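Subject: Re: [gear] Zoltari trail shoe, lug wear and the insole question
Date: Mar 11, 2018

Replying to the list because two off-list messages asked the same thing.

> I have the Lornard in a half size up and the Zoltari in my
> normal size. The Lornard is fine on gravel but the heel lifts on
> any climb. The Zoltari holds the heel but the forefoot lugs look
> flat to me already and I have not had them long. Is that normal
> for the softer rubber, or did I get a bad pair? Also, do you
> run them with the stock insole or something else? I would rather
> not buy a third pair before the Hidbridge race in April.

Flat forefoot lugs are normal for that compound. The Zoltari uses a softer rubber under the ball of the foot than under the heel, and the two areas wear at different rates. If you run any pavement to reach the trail, the forefoot goes first. I retired my last pair at 1034 km. By then the center lugs were nearly level with the base and the outer ones still had usable edges. The uppers were sound apart from a split at the left little toe.

A bad pair shows up differently. Look for rubber peeling at the toe, or one shoe wearing much faster than the other. Even wear on both shoes is just use.

Notes on the rest of it, in the order you asked.

1. Heel lift in the Lornard. Going up half a size is what causes it. The heel cup is cut wide to begin with and the padding packs down after a few weeks. Use the last eyelet on each side and tie a runner's loop. If it still lifts on a climb, the shoe is too big and lacing will not fix it. Keep it for flat gravel.

2. Insole. I take the stock one out of the Zoltari and use the flat Sokol insole, the 5 mm version. The stock one has a raised arch that pushes my foot toward the outside edge on side slopes. The Sokol is firmer and does not move when it gets wet. Trim it against the stock insole, toe end only. Do not trim the heel. Mine took two passes with the scissors because the first cut left a ridge under the small toes.
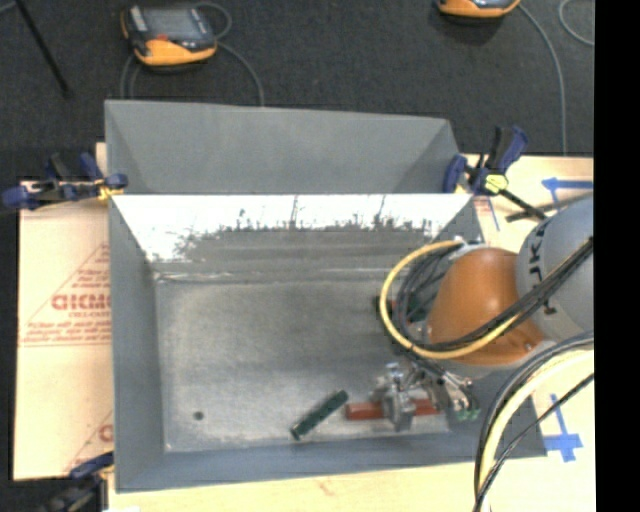 3. Laces. The stock laces on the Zoltari are round and come undone in mud. Flat laces of the same length fit the eyelets. Double knot either way.

4. Drying. Pull the insoles, open the tongue fully, stuff with newspaper and change the paper once after an hour. No heater. The glue at the toe bumper softens with heat, and that is where most of the peeling reports on this list have come from.

5. Rotation. With the race in April you have time to save the lugs you have left. Do the weekday miles in the Lornard and keep the Zoltari for one trail run a week. I would stop using them on pavement completely.

As for a third pair, it depends on the weather at Hidbridge. The first 7 km are hardpack and any shoe will do. The section after the reservoir is clay, and if it has rained in the week before, worn forefoot lugs will slide on the two steep bits. In a dry year I would race in what you have. If you do buy, do it early enough to put at least 100 km on them first. The Zoltari heel collar is stiff out of the box and rubbed me raw on the inside of the ankle until it softened.

One correction to my post from last month. I said the current Zoltari had the same last as the previous one. It does not. The toe box is slightly narrower, measured across the insole at the widest point. If you were between sizes in the old one, try the new one on in the socks you race in.

I have not tried the Sokol insole in the Lornard. If anyone has, please post whether it takes up enough room to stop the heel lift.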